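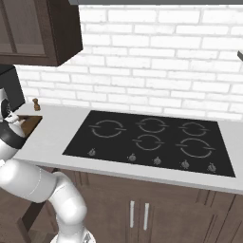 Kitchen wall, brown upper cabinet and white brick (render)

Small House Living > Buying and Renting > Trial stays before buying

Topic: Two nights in the Skusora cabin — is it enough to decide?

mbarbu_hills
Posted 1 November 2021
Hello to all. My name is Maricica Barbu, I read this forum for a long time but I write for the first time. English is my third language, so please be patient with me.

My husband and I want to buy a small house on wheels from Wanodis. They have a program where you can rent the model before you order it. The cabin they rent out is the Skusora, and it stands at a campground called Gindine. The rent is 710 for two nights, with a cleaning fee included. If you order a house within 40 days, they take this money off the price. If you order later, you lose it.

My question is whether two nights can tell you anything. We are two adults and one medium dog. We now live in an apartment which is not big, but it has a door between every room, and I am used to the doors. My husband says we will know after one evening. I think that in two nights everybody is on vacation and everything looks pleasant.

I would be thankful for the experience of people who did a trial stay, with this company or with another.

tallpines
Your husband is right, sorry. We did one night in a Granström and knew before breakfast that it wasn't for us. The bed was in the loft and I am 6'3". No further testing required.

If something is going to drive you nuts, it shows up quick. Save your money and do one night if they let you.

oddjobs_lena
I don't agree with tallpines. One night finds the deal breakers, sure, but the small stuff takes longer. We stayed a full week in a place much like the Skusora and it was day five before I noticed I was angry all the time about shoes. There was no spot for shoes. Four pairs by the door and you can't open the door.

Maricica, ask if they do a weekly rate. Also ask if you can go in February. Anybody can live in 22 square meters in nice weather when half your life is outside on the deck.

mbarbu_hills
Thank you both. Lena, the shoes are a very good point, I wrote it on my list. We have also the boots for the dog walks, and those come home with mud.

I asked for the weekly rate and I wait for the answer. For one night they do not rent at all, two is the minimum.

About February: I like this idea, but the 40 days begin on the last day of the stay, so then we must decide before spring. Maybe this is not bad. My husband likes to decide things and I like to postpone them.

rvgrump
710 for two nights is a hotel price. You are paying them to walk through their showroom. I'd tell them to take a hike.

tallpines
It comes off the price if you buy though.

rvgrump
Yes, and that's how they get you. You spent the money already, so now you feel like you have to buy or you "lost" it. Car dealers do the same thing with deposits. Rent any small cabin of the same size from anybody and you learn the same things for half.

oddjobs_lena
You learn about the size. You don't learn if the heater keeps you up at night, or if the shower drains. I'd pay to know that before spending what a house costs.

mbarbu_hills
I understand the worry of rvgrump and I told it to my husband. We agreed that we will count this money as spent from the first day, like a vacation. If we buy, it is a nice surprise. I don't know if we are strong enough to really think like this, but we will try.

About another cabin of the same size: I looked, and near us there is only one, and it does not take dogs. For us the dog must come. She is seven years old and she does not like stairs, so I want to see what she does when we both go up to the loft and she stays down.

creekside_dan
We own a Skusora, bought it without any trial. A few things I would check if I was you:

Sit down to work at the table for two hours. It folds down from the wall and it's fine for dinner, but my knees hit the bracket when I type.

Cook something that smells. Fish, onions, whatever you cook at home. Then go to bed. You will find out how good the fan is.

Do one load of laundry by hand and try to dry it inside. I'm serious about this one.

Have one of you get up at 5 and make coffee while the other one sleeps. This is the big one for couples. In our house the light over the stove shines right up into the loft, and it took us two months to put up a curtain.

Overall we are happy with it. The windows are good and the floor has held up to two kids.

mbarbu_hills
Dan, this is exactly the kind of answer I hoped for, thank you very much. My husband gets up at 5 for his work and I sleep until 7, so the coffee test we will do for sure. Can you tell me please which kind of curtain you used? And did you fix it to the ceiling or to the loft rail?

creekside_dan
Rail. Plain tension rod with blackout fabric, my wife sewed it. Don't screw anything into the ceiling until you ask Wanodis where the wires run.

rvgrump
Two months with no curtain and you call that happy with it lol

creekside_dan
Yep. Still happier than I was with my mortgage.

quietporch
Coming at this from the other side. I did a four night trial, loved every minute, bought, and sold after a year. Nothing was wrong with the house. The trouble was finding a legal place to park it, and the trial can't show you that since the campground takes care of it for you. Maricica, do you have land?

mbarbu_hills
We have the permission of my sister-in-law to stand behind her house. The permission of the town we do not have yet. I went to the office one time, and the lady gave me a form and said that the house on wheels is counted as a trailer, but if we take off the wheels it is counted as something else — she was not sure what.

quietporch
Then I would do the town first and the trial second. Get the answer in writing. A verbal yes from the front desk was worth zero to me when the neighbor complained.

tallpines
Agree with this 100%. Forget what I said about one night, the land is the real question.

oddjobs_lena
+1. And ask about the sewer hookup while you're there, it's usually a different office.

mbarbu_hills
The answer from Wanodis came today. The weekly rate exists, but only in winter, so Lena and February win. They keep the dates for us for 22 days without a deposit. I will bring the form to the town in this time, and if the town says no, we do not book.

Dan, if I may ask one more thing: where do you put the shoes?

creekside_dan
Second stair from the bottom lifts up. Fits three pairs. The rest live in the truck.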